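Table (furniture)
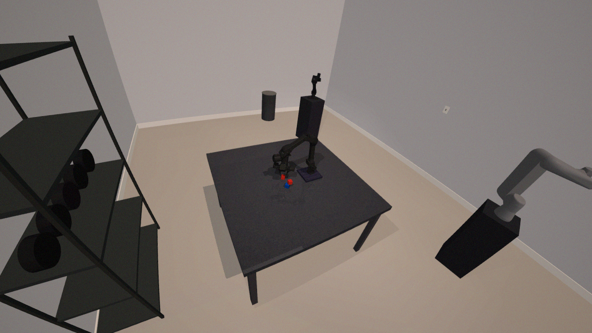

A table is a piece of furniture with a flat top held up by legs, a pedestal or trestles. It is used for eating, writing, working and display. Tops may be round, oval, rectangular or square, and the simplest kind is a thin slab with straight edges, as on the dark square table shown, carried on legs set at the corners. Corner legs leave the middle open for knees and chairs.

Height depends on use. Dining tables are usually lower than counters and higher than coffee tables, which are made to be reached from a sofa.

Trestle tables were common in medieval halls because they could be taken down after a meal. Fixed frames later replaced them in most homes. Drop-leaf and gateleg tables, with hinged flaps, were made for small rooms.

The furniture historian Meinir Beddoe groups tables by support instead of purpose. Her catalog of the Howells collection lists 183 pieces, 20 of them gatelegs.

See also: Desk, Workbench, Trestle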